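Abrasives supply: changes to belt and disc stock from March

Ukano Industrial is consolidating its coated abrasives range at the Hustlow warehouse. The Janus zirconia belts replace two older aluminium oxide lines, and existing part numbers will cross-reference automatically on orders placed through the trade counter or the web portal. Belt joints are now butt-spliced with film tape, so direction arrows no longer apply — older lap-jointed stock must still be run with the arrow.
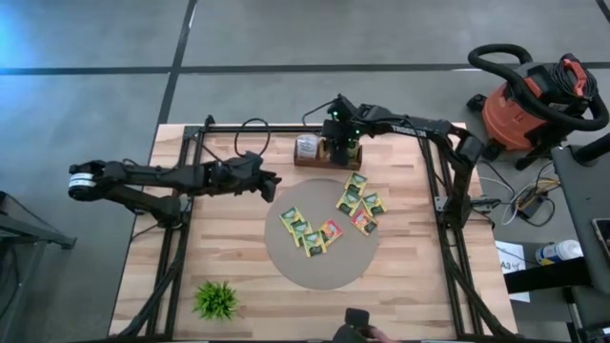
Can the old and new belts be run on the same machine?
Both fit the same contact wheels and need no change to tracking, but tension should be reset at each changeover. Zirconia tolerates higher contact pressure and will glaze if run too lightly on mild steel.

Storage conditions are unchanged. Keep cartons off concrete floors, between 40 and 50 per cent relative humidity, and hang belts on a large-diameter peg for a day before fitting. Cartons hold 46 belts in the narrow widths. Peeters fibre discs remain in the catalogue in all grits, with a minimum order of 70 per grit.

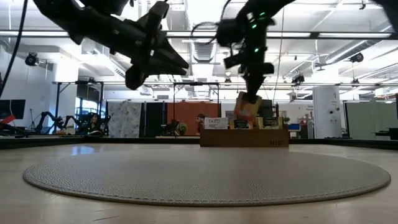 Ordering and returns
Unopened cartons of the discontinued lines may be returned for credit until the end of March. Quote form 1155 and the batch code from the carton label. Part cartons are not accepted.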